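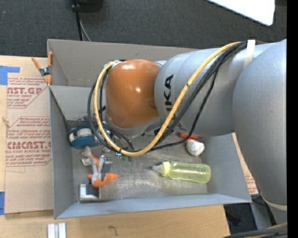 The arm over the bin, with the bottle still to go.

Bin Work

The club at Mustham had the arm until seven. After that the building locked itself and the lights went off a row at a time.

I had the keyboard because it was my turn. The bottle lay on its side with the nipple pointing left. We had tried it five times that afternoon and the arm had picked the clamp every time.

"It likes orange," said the girl from Avberg.

"It doesn't like anything. The score for the clamp is higher."

"Then lower it."

I lowered it. Our log was at 3,058 lines, and most of them said the same thing. The team from Cifuentes had posted their count in July, 1,176 clean picks, and somebody had written the number on the whiteboard. No one had wiped it off.

I pressed Enter. The arm turned a little and the cables swung under it. Then it stopped above the bin and waited for a plan.

"Come on," she said.

The screen drew a box around the bottle. It was a bad box, too wide on one side, but it was around the bottle.

"Do we take it?" I asked.

She looked at the clock, then at the whiteboard. Down the hall the first row of lights went out.

"Take it," she said, and I pressed the key.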